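Wooden hangers, wide necks and the order of operations

The wardrobe in the Donesden flat has a rail 839 mm long. I measured it when we moved in and have not found a reason to measure it again. It holds all the tops, shirts and light jackets in the household, and for most of the year it does so badly, with garments sliding off at one shoulder and collecting on the floor underneath.

In August I went through the lot and did three things: replaced the wire hangers with wooden ones, settled on a single method for putting clothes onto them, and moved anything that stretches into a drawer. The first two are the subject of this post. The drawer may get its own, though I doubt it.

Wire hangers fail in a predictable way. The shoulder is thin, so the whole weight of the garment rests on a line a couple of millimetres wide. Knitted cloth deforms along that line and you get the small peak at the shoulder that no iron will remove. A curved wooden shoulder spreads the load. It also takes up more rail, and this is the cost. On 839 mm I lost space for 10 garments, which went to the charity shop in a bag and have not been missed, with the exception of one green shirt.

The wooden ones came from Ruddock, the hardware shop by the station. They are plain, pale and smooth. I had looked at a set from Trudarier with a rubber strip along each shoulder, but the strip drags on cloth as the hanger goes in, and getting the hanger in is already the awkward part.

The method depends on the neck. With a shirt that buttons, undo the top 4 buttons, put in one shoulder, then the other, and fasten the top button again so the collar holds its position. With a pullover or a T-shirt there are two routes. You can go in through the neck, which is quick and stretches the neckband a little each time. Or you can go in through the hem: lay the garment flat or gather it up, slide the hanger in from below, and bring the hook out through the neck from inside. It takes longer, and the neckband is left alone.

I go in from the hem for anything knitted. The part that goes wrong is the second shoulder. The first end of the wood finds its sleeve seam easily enough, the fabric then bunches on that side, and there is no slack left for the other end. The fix is to keep hold of the wood near its lower end, let the cloth hang in folds, and ease both sides along together a few centimetres at a time. Pulling at the cloth only tightens it against the shoulder of the hanger.

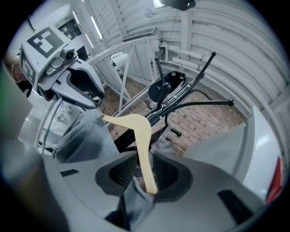
Zanele Mokoena disagrees with most of this and wrote to say so. In her view the hem route is a waste of time for anything heavier than a T-shirt, the neckband recovers in the wash, and a better use of the effort would be to fold all knitwear and stop hanging it. She adds that she has folded hers for years and that the shoulders are still square.

On folding, she has a point. A heavy jumper should be folded, and mine are in the drawer mentioned earlier. For light knits I would still hang, mainly so that I can see them. I don't accept the claim about the wash. I have two grey T-shirts bought together, one hung through the neck and one through the hem, and the necks no longer match.

A note on spacing. Wooden hangers want a gap of a finger's width between them. Closer than that and the sleeves catch on their neighbours whenever something comes out. All hooks should face the back of the wardrobe, so that an armful can be lifted off in one movement.

Anel Mkhize asked about trousers. They go on the lower rail, folded once over the bar, and I have nothing to add to that.

One thing remains unsolved. The hooks on 2 of the new hangers turn more freely than the rest, and anything on them ends up facing the side wall by evening. A drop of glue in the thread would stop it, but then they would not turn at all. For now those two carry the raincoats at the far end.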